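Handolside Home & Table Forum > Cleaning and Care > Gray marks on a pale wood table

impi_k
Hi all, long time reader, I mostly hang out in the bread section. I have a pale wood table that I use for lunch, for mail, for basically everything, and it has picked up two dark gray marks that will not budge. One is a thin up and down streak, the other is shorter and goes off at an angle. They look like pencil to me but I can't swear to it. So far I've used a damp cloth and dish soap (twice!) and all I did was make myself nervous about the finish.
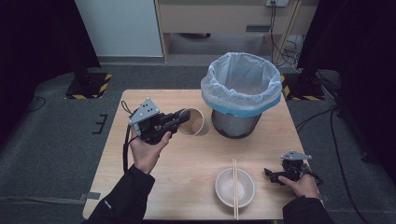 I got the table secondhand in January and the seller had no idea what was on the wood, oil or lacquer or what. I paid 97 dollars for it, so I'm not going to cry if it ends up a little scruffy, but I eat there every day and my eye goes straight to those marks. What would you try first?

bjarke_v
Plain white eraser, the soft kind from the school supplies aisle. Go with the grain, light pressure, brush off the crumbs and look again. If it's graphite you'll know in a minute.

turunen_fan
Sandpaper. 320 grit, five minutes, done. I don't get why people tiptoe around this stuff, it's a table.

Helmi Kuusisto
Please don't sand one spot on a table when you don't know the finish! I did exactly that on my mother's sideboard and got a dull patch the size of a saucer, way uglier than the ring I was after. Eraser first, I'm with bjarke.

turunen_fan
Then you feather it out. Or do the whole top. I've done 3 of them and they all came out fine.

Helmi Kuusisto
Sure, if you have a free weekend and a garage. She asked about two little marks.

impi_k
No garage, and carpet under the table, so whole-top sanding is out for me. I had a closer look with the light coming across it and there are some faint lighter scuffs near the marks too. 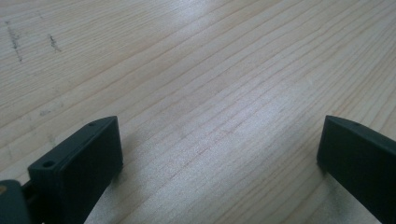
I kind of like the grain the way it is, all those fine lines, so I'd hate to end up with a bald spot in it. Is it pine? Spruce? I never know.

adel_s
Could be either one, I wouldn't bet money on it from a forum post. Both dent if you look at them funny, so whatever you use, go easy. I'd leave the scuffs alone and just do the dark stuff.

bjarke_v
Agree on the scuffs. And no melamine sponge, those are basically very fine sandpaper.

turunen_fan
So sandpaper then :)

impi_k
Ha. OK, buying an eraser after work, I'll start with the short one and report back. Any brand or does it not matter?

adel_s
Doesn't matter, just get white. The pink ones can leave color behind.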